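Talks > Spring meetup > Speaker notes

Search talks, slides, speakers

Mending at home: what to keep, what to cut up
Speaker notes, 31 minutes plus questions

Slide 1. Say hello, check the microphone reaches the back row. Handout is by the door.

Slide 2. Start with the pile. Most homes have one: a bag or a chair with clothes waiting for a button or a hem. Ask for a show of hands. Don't wait long for it.

Slide 3. The Lungu Street repair night. We meet on Mondays at the library and have logged 1407 items so far. Trousers are the biggest group, then coats. Zippers take the most time and fail the most often. Read the numbers off the slide and move on.

Slide 4. Sorting. Three questions before any thread comes out - does it fit, is the cloth sound next to the hole, will it be worn again. Hold the cloth up to a window. If light comes through well past the hole, a patch will pull away at its edge. Pass around the gray sweater.

Slide 5. Thread and needles. Polyester for seams, cotton for darning cotton. The Vukell needle packs are fine for a beginner. Go down a needle size for shirts. Skip the bit about wax if running late.

Slide 6. Patches. Round the corners. Wash the patch cloth first. The Atora coat is the example here: 11 patches, all cut from one old pair of jeans. Someone usually asks about iron-on. Answer: good for knees on kids' pants, poor on anything that stretches.

Slide 7. Dark cloth. Black on black is hard on the eyes. Work in daylight, put a white towel on your lap, and use a thread one shade lighter if the stitches won't show. Spread the piece out before pinning and look for the grain. 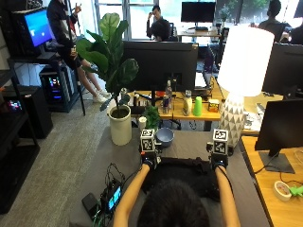

Slide 7: Black cloth on a gray tabletop, both hands at work.

Slide 8. When to stop. A shirt with a worn collar and worn cuffs is now rags or pocket lining. Cut off the buttons and keep them together on a string.

Slide 9. Cost. My kit came to 33 dollars, with scissors. The Droraletti shears on the slide cost more than that alone - borrow before buying.

Slide 10. Questions. Repeat each one into the microphone. Leave the sweater on the front table for people to handle.

We use cookies to remember your settings. Accept | Manage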